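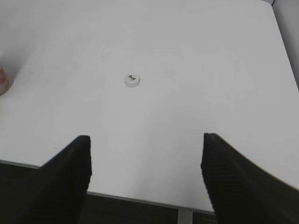

Petit disque blanc à marquage foncé, posé sur un plateau blanc.

Plateau de table Flenach, blanc mat
Référence 41 — vendu seul ou avec piètement

Le plateau Flenach est destiné aux bureaux partagés, aux salles de pause et aux ateliers légers. Surface lisse, sans reflet gênant sous un éclairage de plafond. Profondeur 600 mm, chants arrondis, perçages prévus pour les piètements Brikar et Mellor.

Livré à plat, vis comprises. Prévoir deux personnes pour la pose. La charge répartie ne doit pas dépasser 41 kg par mètre. Pour une fixation murale, commander les équerres de 400 mm à part.

Entretien : chiffon microfibre, eau tiède et savon neutre. Pas de poudre à récurer ni d'acétone. 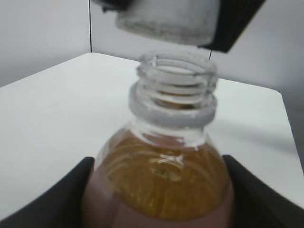
Que faire si du thé ou du café a séché sur le plateau ?
Posez un linge humide sur la trace pendant 3 minutes, puis essuyez sans frotter. Pour une auréole ancienne, recommencez avec un peu de bicarbonate dilué.

Les plateaux sont fabriqués à la commande. Comptez nearly trois semaines en juillet, moins le reste de l'année. Retours acceptés si l'emballage n'a pas été ouvert — les découpes sur mesure ne sont pas reprises.
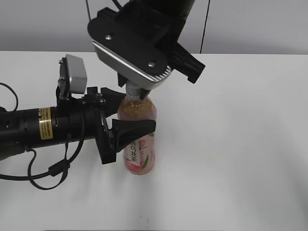

Hugo Lacroix : Monté sur des pieds Mellor dans notre salle de pause, rien à redire sur la stabilité. Les perçages tombent juste. Par contre la notice est imprimée très petit, et il manquait une rondelle dans le sachet. Brokier me l'a envoyée sans discuter.

Accessoires compatibles : passe-câble, équerres, jeu de patins feutre.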